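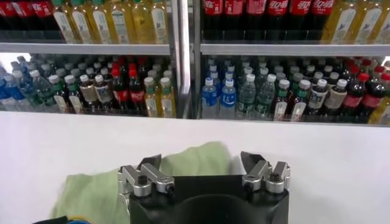 Fig. 1. Wrist camera view, cloth on the table and the drinks cabinet behind.

3. Looking after the Mula cell

By October I'd stopped being the person who writes the code and become the person with the hex keys. Our cell at Sardale is one arm with a two-finger gripper, a white table and the glass-fronted cabinet, and the task for the term was cloth handling. My half of the project was keeping it all running, so this section is mostly about fingers!

The gripper is a Horobets unit and the fingertips are dark grey pads on aluminium linkages. You'd think the motor would be what gives you grief, but it was the bracket screws every time. They work loose after up to 700 grasps, and then the tips stop meeting squarely and thin fabric just slides out. I spent 2 afternoons blaming the vision code (sorry, Svitlana) before I wiggled a finger by hand and felt it move.

So now there's a morning routine. Power off, fingers open, check each bracket screw, wipe the pads with a damp lint-free cloth, then close on a strip of paper and tug it. If the paper comes out on one side, that pad is out of line and I shim it. Svitlana Vasylenko, my supervisor, made me write the result in the log even when it's boring -- which was annoying until I needed it in week 7, when I could see the left side had been drifting for days.

The camera was the other headache. Its view takes in the table and both fingers, but also two tiers of bottles behind glass, and the glare on the left of the glass is quite strong. My first cloth mask kept picking up green labels as fabric, because our cloth is light green. I ended up cropping everything above the far edge of the table before segmentation, and I re-check the crop line whenever the camera mount has been off. It's a crude fix but it has held.

In total the cell logged 2,850 grasps before we handed it over to the Ruvcombe group. They've got my checklist, the spare pads and the good hex key, which I'd quite like back.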